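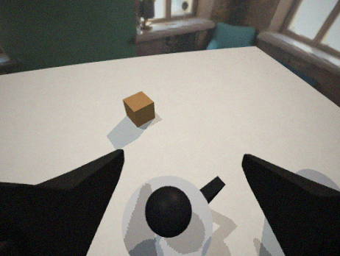 # How to return a borrowed item by post

Members of the Zandow Lending Library may return most items by post. The procedure applies to all loans made through the Provlow and Jaltik branches. Items weighing more than 2 kg must be brought back in person.

## Before packing

1. Find the loan slip that came with the item and check that the number on it matches the label.
2. Remove any batteries and pack them separately.
3. Wipe the item with a dry cloth. Cleaning sprays should not be used.
4. Report any damage on the loan slip. Members are not charged for ordinary wear.

## Packing

Choose a box slightly larger than the item and fill the space on all sides with crumpled paper. Place the loan slip inside, on top of the paper, where it will be seen first. Close the box with strong tape along every seam — string alone is not accepted at the sorting desk.

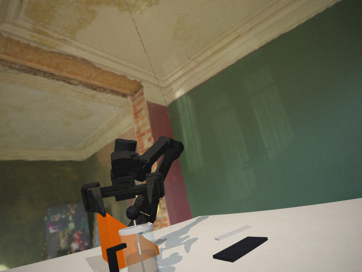
**May a member reuse the box in which the item was sent?**

The original box may be used again, provided that its corners are sound and all old address labels have been removed or fully covered.

## Posting

Write the return address on the largest face of the box:

> Returns Desk, Room 131
> Zandow Lending Library
> 70 Coşkun Street

Ask for proof of posting and keep it until the loan has been closed. The loan is treated as returned on the date shown on that proof, even if the parcel arrives later.

## If a parcel is delayed

Members who have received no notice of closure within two weeks should write to Bezawit Gudeta at the Returns Desk, enclosing a copy of the proof of posting. Requests to extend a loan are handled separately by Cristóvão Calado and must be made before the due date.

Page last revised 12 Dec 2020.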